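What Ends Up on the Folding Table: A Two-Week Project on Shared Table Litter

Monday, August 19, 2024
By Veronika Fekete

I picked this topic because I was annoyed. That's probably not how a student project is supposed to begin, but it's true. For most of the spring term I ate lunch at the long folding table in our building, the one by the tiled walkway, and every single time I had to push somebody's wrappers over before I could put my food down. When the summer course asked us to study "a small everyday system" I already knew which one I wanted!

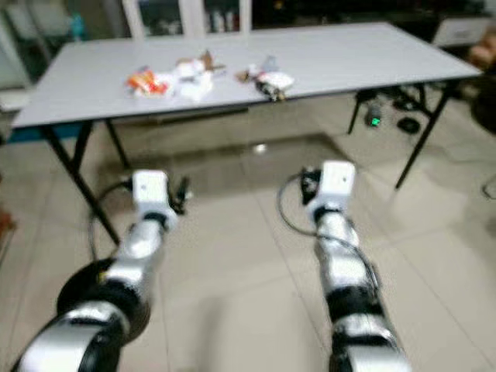
My first idea was much too big. I wanted to cover every shared table in the building, the stairs, the window ledges and the bike shed, and then write a sort of grand theory of trash. Azucena Bermúdez, who supervised all the projects this summer, read my plan and wrote "one table" in the margin with two lines under it. She was right, of course. One table turned out to be plenty for two weeks of work, especially as I was also taking statistics in the mornings and slept through two of my own alarms.

So, one table. It's a long rectangular one with folding legs and a pale top that I'd call gray and my roommate calls lavender (we've stopped discussing it). The floor under it is big shiny beige tiles, and crumbs show up on those like you wouldn't believe. People walk past it all day, sit at it for a bit, and go.

What I did

I visited the table three times a day, in the morning before class, right after lunch and again in the evening. On each visit I wrote down what had been left, where on the table it was, and whether it looked like trash or like something a person might come back for. That last one was the hardest by far. A crumpled tissue is easy. A folded paper bag with its top rolled down is not, and on the second day I nearly threw out a girl's sandwich. She was very nice about it, but I changed my rule after that and left anything closed until the next visit.

I sorted everything into four groups: wrappers and packets, tissues and thin plastic, paper, and "other." I know "other" is a lazy group. It had a bottle cap in it, a broken pencil, half a rubber band and a thing I still think was part of a lamp. Tissues and thin plastic went together because once they're scrunched up in a white ball you honestly have to poke them to know which is which, and I wasn't going to poke all of them.

I also drew a map of the table on graph paper, divided into 12 boxes, and made a little mark for each item. The map took me an entire evening and I'm prouder of it than of anything else in this report - it even has the wobbly end drawn in.

What I found

Over the two weeks I logged 123 items. Wrappers and packets were the largest group, which I'd guessed. What I hadn't guessed was how much of the litter sat close to the front edge, the side facing the walkway. I'd pictured it spread all over, with the most in the middle, as that's where people put food down when they share. My map looks completely different from that. The boxes along the front are full of marks and the back ones are nearly bare.

The other thing I noticed is that litter clumps. I'd find one group of small things, then a stretch of clean tabletop, then another group. Hardly ever did I find a single wrapper sitting all alone, at least not by evening. My guess is that the first wrapper works like an invitation. Somebody leaves a packet, the next person has a tissue in their hand and sees the packet, and down goes the tissue right beside it. I can't prove that from three visits a day (I never saw most of it happen), but the map sure looks that way.

Evenings were worse than mornings on every weekday. Saturdays were so quiet that I skipped the lunch visit on the second one and went swimming, and I've left that box blank in the table of results.

The tray test

In the second week I tried to change something. I bought a plain Skalstead tray, the shallow kind, and put it on the table near the front edge with a card that said "Wrappers here, please." I had looked at a Mokidel bin too, the sort with a lid you press, but it cost more than I wanted to spend and I thought a lid might put people off.

The first day, the tray got used for everything. Wrappers, yes, but also keys, a phone, and a cup of coffee that somebody had set down very neatly in the corner. By the third day it had settled into being a trash tray, and there was less lying loose on the table in the evening. It wasn't a clean table, though! There were still clumps, just smaller ones, and most of them sat right next to the tray. I found this pretty funny and also a bit maddening. People had carried a wrapper all the way over and then let go of it a hand's width too early.

Azucena asked me whether the tray had changed what people did or only where they did it. I thought about that one for a long time. I'd say mostly where. But cleaning up one spot takes me under a minute, and cleaning the whole front edge took a good deal longer, so I'm counting it as a win.

Things I would do differently

I would have started the tray on a Monday. I started it on a Wednesday, so my "before" and "after" don't cover the same days, and with the weekend being so quiet that really matters. I'd also write down how many people were sitting at the table at each visit. I only thought of that on the ninth day, by which time it was too late to be useful.

I'd ask somebody else to do a few of the visits too. I caught myself getting stricter as the project went on. Early in the first week I ignored tiny scraps, the torn-off corner of a packet for instance, and by the end I was logging every last one of them. Some of my second-week numbers are probably higher than they should be because of that, and it makes the tray look worse than it was.

And I'd pick a better card. Mine got wet and curled up on the second afternoon, and I had to rewrite it in marker on the back of a notebook cover.

What happens next

The tray is still out and I've been emptying it when I walk by. I've asked if I can run the same thing again in the fall, when the building is full, with two trays placed where the two thickest patches were on my map. I'd want the full four weeks for it, two without trays and two with, starting on the same weekday. The graph paper map and my log sheets are in the blue folder in the project room if anyone wants to look at them. Please don't take the map home, I only have the one.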